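The Jumper Drawer
7 min read

October is the month I am forced to admit what I did with my knitwear in spring, and what I did was put it in a bag and walk away. I have written this newsletter for long enough to have told you, more than once, to wash woollens before storing them. I did not wash my woollens before storing them. I would like that taken as evidence of how persuasive my advice is.

So this issue is about jumpers: getting them out, finding out what has eaten them, washing them without producing something for a doll, and folding them so that they fit in a drawer designed by someone who owned one vest.

Start by getting everything out at once. I mean all of it, including the one on the back of the bedroom door that has been there so long it has grown hook-shaped shoulders. Last weekend I made it to the end of the hall cupboard and found a cardigan I had accused a relative of stealing. I have not told the relative. The cardigan and I have agreed to say no more.

Lay each piece flat on a cloth, in decent light, and go over it with your hands as well as your eyes. A moth hole in dark wool is almost invisible until you are in a meeting with a white shirt on underneath. Run a palm down each sleeve, turn the cuffs back, and look under the collar, where moths like to dine because we have kindly left them soup.

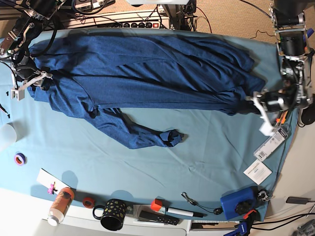

Dark blue knit, pale blue cloth, one sleeve hanging down.

Sort into three heaps as you go. The first is for things you wear. The second is for things you would wear if somebody mended them. The third is for things you have kept out of guilt, and mine is always the tallest. A jumper bought in a sale does not owe you anything, and it is a mistake to go on storing it in the hope that you will become the person it was cut for. I had a mustard polo neck for nine winters on that basis.

Now the washing. Most labels tell you to hand wash, and most of us read this as "wear until the weather changes". It is less trouble than it sounds. Fill the sink with cool water, add a small squirt of wool wash, push the jumper under and leave it alone for ten minutes. Leaving it alone is the hard part. Every instinct says to scrub, and scrubbing is how felt is made. If you have a machine with a proper wool cycle, use that, but read the manual first. On my old machine the wool symbol and the one for heavy cottons were separated by a single click of the dial, and I lost a good lambswool to that click. It would now fit a large cat, if the cat were willing.

I tried three wool washes over the summer so that you needn't. Stomgate is the cheap one, smells faintly of swimming baths and does the job perfectly well. Ternach comes in a handsome bottle and left everything soft, though the cap seems to have been designed to let out either nothing or a month's supply. Oláh is a solid bar that you rub on the collar and cuffs before soaking. It was the best of the lot on old marks and by some way the most irritating to store, as it welds itself to any dish you put it in.

Do not wring. Lift the jumper out with both hands underneath, as you would a sleeping toddler you had no wish to talk to, and press the water out against the side of the sink. Then roll it up in a dry towel and kneel on it. There is no dignified way to do this and it works very well. Two towels are better than one for anything chunky.

Dry it flat, away from the radiator. A wet jumper on a hanger will be a dress by morning. I use the kitchen table with a towel spread over it, which means we eat on our laps for a day and a half, and I am told every October that this is the last time.

Page 5 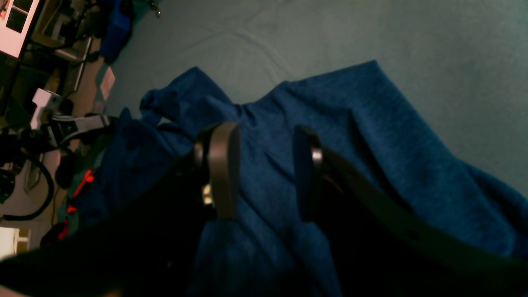

A word about towels while they are out, as they have their own troubles. If yours have stopped drying you and now merely push the water about, the cause is very often too much softener. Wash them once without any, with a little less powder than you think they need, and give them a good shake before they go on the line. Mine came back from the dead. One of them did not, and it has gone to live under the sink with the other failures.

Next, folding. I know that people have strong feelings here. I was a hanger person for years and I have the pointy shoulders to prove it. Knitwear should be folded, and it should be folded loosely. Lay it face down, bring each side in to meet roughly at the middle, lay the sleeves down along the back, then fold the hem up to the neck in halves or thirds depending on your drawer. It doesn't have to be neat. The folding videos all feature a person with clean hands, a very large bed and apparently no other appointments. Yours will come out slightly lopsided, and once the drawer is shut they all look the same.

Put the heavy ones at the bottom. I say this as someone who puts the heavy ones on top every year and then wonders why the fine merino has come out looking like a slice of ham.

On moths, the short version is that cedar balls smell lovely and moths don't seem to have been told. What does help is clean clothes, a drawer that has been hoovered right into the corners, and a certain amount of disturbance. Moths like peace. Open the drawer, shake things, be a nuisance. If you find a piece that has clearly been visited, bag it and put it in the freezer for two weeks, and do label the bag. Mine sat beside the peas until January, when a guest went looking for ice and drew her own conclusions about us.

As for mending, the small holes are well within your powers. A bit of matching yarn and a blunt needle will close anything up to the size of a pea. Over that, you are into darning, which I enjoy and am bad at. The current fashion is for visible mending in a bright colour, and I can see why it caught on, as all of mine has been visible from the start. There's no shame in paying somebody. The repair counter at Vungate charged me less than the price of a round of drinks for two elbows, and the elbows have outlasted the rest of the cardigan.

If your third heap is as big as mine, please don't leave it in the boot of the car for a year while you think about donating it. The Vungate coat and jumper collection is taking clean knitwear until 17th October, any size, and they will accept things with a small hole provided you pin a scrap of paper to it saying where. They had 213 pieces last year and would like 300. Please take out the tissues first. Check the pockets of cardigans twice.

Next time: gloves, and the great mystery of the left one.

200 likes
14 comments
Share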